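4.2 Upkeep of the gripper and the wrist camera 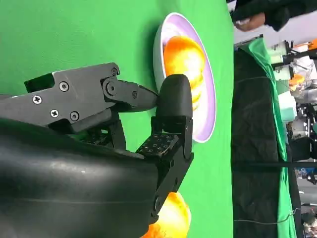 Figure 6. Wrist camera view at the table, fingers beside the bowl.

Most reports of manipulation work give the upkeep of the hand one sentence, usually to the effect that it was serviced as needed. We doubt that this is enough, and we had written the same sentence ourselves in an early draft. The finger linkage on our cell depends on a handful of pivots and small screws, and each of them can loosen without the controller noticing. Figure 6 gives a fair idea of how much of this hardware sits inside the camera's own view: the screws in the face of the gray link can be checked from the operator's desk, as can the large joint bolt where the black finger segment meets it. The same figure also shows the weakness of such checks. One orange in the bowl is mostly hidden behind a fingertip, and the fruit is blown out to near white or yellow at its brightest points. A camera that loses the surface of an orange under the lamps should not be trusted to report a hairline gap under a screw head.

The supplier's manual, which came with the Rudex hand, asks for a torque check every 198 hours of operation. No reason is given for the number. We asked and received a copy of the same page. Our own log does not support a fixed interval of that length. Pivot screws on the outer links needed retightening well before it, while the screws on the flat link held through two full intervals without any measurable turn. We therefore dropped the single figure and split the hand into two groups. The outer pivots are checked after every 10 hours, the rest at the manual's interval. We make no claim that 10 is the right number for anyone else. It was the shortest interval the operators would keep to once the first month was over, and a shorter one on paper would have produced worse records.

Thread locker was tried on the outer pivots in December and given up. It held the screws, but the joints became stiff enough to change the closing force, and the calibration described in Section 4.1 had to be repeated. Cabrera argued for a weaker grade applied more sparingly. Chow argued that the amount could not be controlled by hand on threads this small. The second view won, mainly on grounds of time. We did not run the comparison that would have settled the matter, and readers should not take our choice as evidence against thread locker in general.

The camera mount raised a different problem. After any work on the wrist, the mount was refitted by eye against a scribed line, and the view was compared with a stored reference image. During the first round of trials this was treated as a formality. When we went back through the stored images, we found shifts that had been passed as acceptable by both operators, in one case large enough to move the fingertips well away from their reference position. The Harnau alignment tool reports a pass or a fail and nothing in between, and on that image it had reported a pass. We now keep the offset itself in the log and ignore the verdict. Trials recorded before this change are marked in the supplementary table and are left out of the success rates in Section 5.

Lighting was left alone for longer than it should have been. The overhead lamps at the Jaltby site were set for the comfort of people in the room, and the exposure on the wrist camera was fixed once, with the table bare. Bright round objects then saturate, and any step that relies on color or outline near the highlight becomes doubtful. Automatic exposure was no cure. It hunted whenever a dark finger crossed the middle of the view, and the images before and after a grasp could no longer be compared. We went back to a fixed setting, lower than the original, and accepted darker pictures of the fingers themselves. Inspection of the screws is now done with a hand lamp and the arm parked.

Pads were replaced when they looked worn, a rule we are not proud of. Cheng pads and the originals were both used and differ slightly in thickness. The log gives the type fitted for each trial, but wear at the time of removal was recorded only as a remark, and the two operators used the remarks differently ("shiny" appears under one set of initials only). We tried to relate slip events to pad age and found no trend. Given how the ages were recorded, we would not expect to have found one even if it were strong.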